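**Clear flip-lid boxes for the medicine shelf / small cartons – yes or no?**

**petra_k84**
ok so August is my clear-out month and I'm redoing the shelf where all the little boxes end up. Ointment, bandaids, tea samples, whatever. Currently its one big heap. Got one clear box with a hinged lid and a latch on the front, thinking of getting more the same. Anyone living with these long term? Do the hinges hold? Lid up or lid off when you're filling?
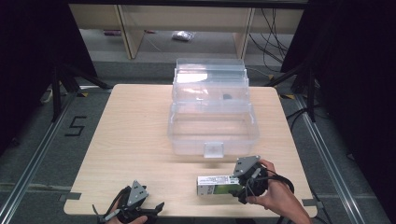 Clear box, lid up, first carton about to be sorted. Nothing in it yet.

**dorian_l**
Hinged is fine. Had mine from Vendville two years, 10 of them, one broken latch. Don't slam it.

Clear is the whole point imo. You see what you own and stop buying doubles.

**Grinberga_attic**
Disagree on clear. Looks like a mess the minute you put anything in. Opaque + label. My sister in Grīnberga did her whole pantry in clear and then covered the fronts with paper so she didnt have to look at it

**dorian_l**
then she bought the wrong boxes lol

**Grinberga_attic**
she bought the boxes people like you told her to buy

**saulius.g**
Before anybody buys anything – go through the cartons first. Dates. I did ours last winter and half of it went straight in the discard bag. You may need one box, not four.

Also keep things IN the carton. Folks dump the cardboard to save room and then you have a bare strip of pills and no date, no leaflet. Bad idea.

**petra_k84**
Saulius yes, doing dates as I go. Slow though. The print is tiny and half the time I've got the thing upside down. The green one has three lines, a number and then two dates, and I'm reading the first date as May 2024 and the second as 2026/04. So made then, good till then? Thats my guess, could be misreading it.

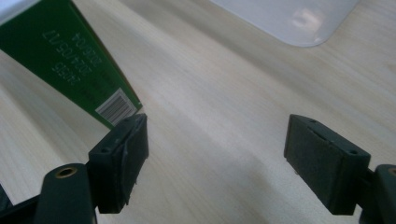
Anyway if I'm right it stays. Plan is to write the end month big on a sticker, stick it on the short side, stand everything up like books with stickers facing the lid. Soonest date at the left. Then every August just pull from the left till you hit something still good.

**saulius.g**
Reads like made / expires to me too. First line is prob a batch number. Check the leaflet if it matters, and ask the pharmacy if you cant tell. Books method works, we do the same.

– Saulius Grigaitė

**mo_in_jutgate**
standing up only works if the box is full enough. half empty they all fall over like dominoes. I use a piece of cut cardboard as a bookend. free

**petra_k84**
oh thats good. stealing that

**Grinberga_attic**
Stickers facing the lid is fine but then whats the clear plastic for?? You have to open it anyway. Just saying.

**dorian_l**
So you can see which box it is without opening four of them. We've been over this in the Petolon drawer thread, 12 pages of it.

**Grinberga_attic**
and I was right in that one too

**mo_in_jutgate**
One more thing, latch faces OUT on the shelf. Sounds dumb. I had mine backwards for months and was dragging the whole box out each time to get at it. Also measure the height with the lid open if you want to use it in place. Mine hits the shelf above, so now it comes down to the table every time

**petra_k84**
Lid stands straight up when its open so no way it clears my shelf. Table it is. Getting two more boxes, not four, will see after the dates are done. Tea is going somewhere else, should never have been in with the ointment

**dorian_l**
two is plenty. get the same brand so they stack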